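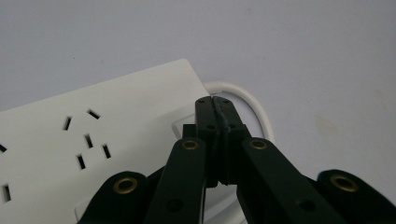 How long should a eulogy be?

Three minutes, or four if the person was well liked.

Home Stories Essays Archive Submit

06/05/2019
By Idalina Nogueira

A Few Words for Gerrit

Karla Palacios charged $100 for a eulogy and had never raised the price, on the theory that grief shopped around. She got most of her work from the Rampersad Funeral Home, where Thabiso Mnguni kept her card in a drawer with the spare cuff links and handed it over whenever a family went quiet at the word "remarks."

The Matlala family had not gone quiet. The Matlala family had laughed, Thabiso told her on the phone, and then one of them had asked whether it was required by law.

"Is it?" said Karla.

"I told them it was customary. There's a niece. She'll call you."

The niece was Yolandi Radebe, and she called while eating something crunchy. Her uncle Gerrit had been eighty-four. He had owned Flastex, which made gutters, and he had sued the town of Senduseck over a hedge.

"Who won?" Karla asked.

"The hedge died. He considered that a win."

Karla wrote down *persistent*. She had a private dictionary for this kind of work. Persistent meant lawsuits. Private meant mean, and private to the end meant mean to nurses. A man who loved a good joke had told one joke, for decades, at Thanksgiving. She had once described a woman as having a great gift for remembering, and the whole left side of the church had coughed.

"What did he enjoy?" she said.

There was a long stretch of crunching.

"He liked it when stores closed," said Yolandi. "He'd drive over and look in the window."
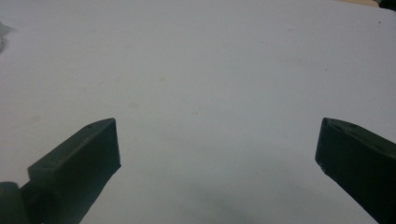
The Brother-in-Law, the Barber, and the Dentist

Normally Karla could get a eulogy out of one relative and an old photo. For Gerrit she had to go door to door, which the fee did not cover.

The brother-in-law said Gerrit had been a man of his word and that the word was no. The barber said he'd tipped in advice. The dentist, who was not supposed to say anything, said he was sorry for the family's loss in the voice of someone who had been bitten.

She tried the Flastex office, where a plaque by the door thanked the staff for their patience. A woman at the front told her that Mr. Matlala had known everyone by name. Karla was so pleased that she had it written down before the woman finished, and the end of the sentence was that he had known everyone by the same name, and that it was Doug.

"Even you?"

"I answered to it," the woman said. "You sort of get used to it. My husband calls me Doug now."

At home Karla made tea and read over her notes. They would have done nicely for a trial. She wrote, "Gerrit Matlala was a man who knew what he wanted," and crossed it out, then wrote it again in a better pen. She wrote that he had left his mark on Senduseck, and that wherever rain fell on the town, it could be said to pass through his hands. She was quite proud of that until she remembered that Flastex gutters were known for leaking.

She called Thabiso to say she might have to give back the money.

"You haven't been paid yet," he said. "They're disputing the invoice."

"Which part?"

"The word 'service.'"

Yolandi came by that evening without calling first. She had her uncle's nose, or at any rate the nose from his program photo, and a shoe box under one arm. It had been in his closet, she said, behind the good suit, and would Karla please look at it, as no one else in the family wanted to be the one who knew.

The box was full of letters. They were all from the same address, 801 Plelter Road, and all from the same man, and they were about chess. The two of them had been playing by mail since before Yolandi was born. The man at Plelter Road would send a move and a line about his knees. In November of one year he wrote, "I'm sorry about your dog." In another he wrote, "You are wrong about soup, but I see your point."

"He had a dog?" said Karla.

"He had a *friend*?" said Yolandi.

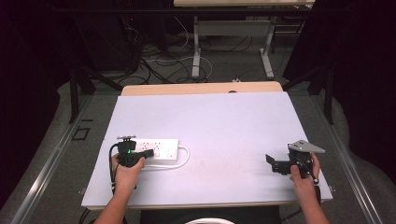 Remarks

The turnout was better than expected. Thabiso had to bring out the folding chairs, and he suspected that a few people had come to be certain.

Karla didn't usually attend, but Yolandi had asked her to, and had then asked her to do the reading as well, at no extra charge. She stood up in her navy dress and said that Gerrit Matlala had been persistent. He had been private. He had been private, she added, to the end, and a nurse in the third row nodded.

Then she read out the line about the soup.

It got a laugh, a short surprised one. In the back an old man with a cane was not laughing. He wore a brown suit and had taken the seat nearest the door, and when she said the word "chess" he looked down at his knees as if they had been mentioned by name.

She found him afterward by the coffee. He told her he had never met Gerrit in person. They had talked about it once and agreed it would spoil things.

"Was he any good?" she asked.

"Terrible," the man said. "And he cheated. You wouldn't think it could be done by mail." He took a cookie, looked at it, and put a second one in his pocket. "It's my move, is the trouble. I had it all worked out."

Yolandi had come up behind them with her coat on. She asked him what the move was. He eyed her for a while, and her nose in particular, and asked if she had something to write on.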